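4. Putting the Cilden 702 on the table

Read this section before you take the label maker out of its bag. Most people read it afterwards, with the tape already jammed.

4.1 Choosing a spot

1. Pick a table that doesn't wobble. The Cilden 702 weighs very little and will walk when the cutter fires.
2. Keep the printer 50 cm from any radiator. Warm tape goes soft and sulks.
3. A tablecloth is fine, provided it lies flat under all four feet. Smooth it towards you before you start.

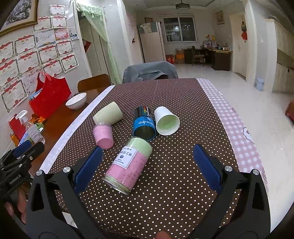 4.2 Loading the tape

1. Press the grey catch and lift the lid. It opens further than you expect and then stops rather suddenly.
2. Drop in a Plaver tape cassette with the arrow facing the slot. Other makes will go in. Getting them out again is covered in section 9, under Repairs.
3. Pull 50 mm of tape through the slot by hand and let the cutter take it off.
4. Close the lid until it clicks twice. One click means it is only resting.

CAUTION: The cutter is sharp and has no sense of humour. Do not poke at it with a fingernail, a hairpin or a teaspoon.

4.3 Setting the language

1. Hold down MENU until the screen blinks.
2. Scroll to your language and press OK. The printer leaves the factory speaking German, out of loyalty to our Steinbach office.
3. If you have chosen a language you can't read, hold MENU and CLEAR together and go back to step 1 – your labels will be kept, along with any mistakes in them.

NOTE: Accented letters are under the ABC key, third press. Our tester in the Rirkivska workshop would like it known that this was the second press until last year, and that the second press was better.

4.4 Printing your first label

1. Type one word. Resist the urge to begin with the whole spice rack.
2. Press PRINT and take your hands away from the slot.
3. Peel the backing from the split end. If you can't find the split, bend the label gently, printed side inwards.
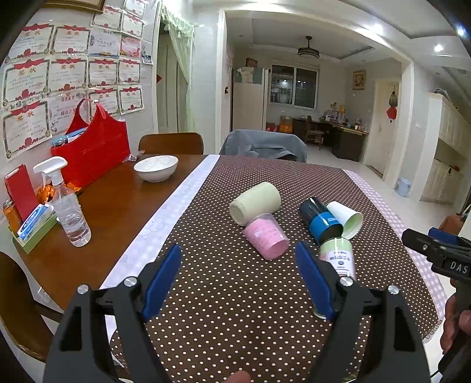 Labels stick best to flat things, and households are full of round ones. For cups and tubs, choose CURVE in the menu, which prints smaller letters on a narrower strip. A paper cup lying on its side is a fair place to practise, as it costs next to nothing to spoil. Press from the middle of the label outwards and keep clear of the rim, where the ends tend to lift.

NOTE: The memory holds some 2,000 characters. When it is full the printer beeps and refuses further work until you delete something. To delete a label, see 4.5.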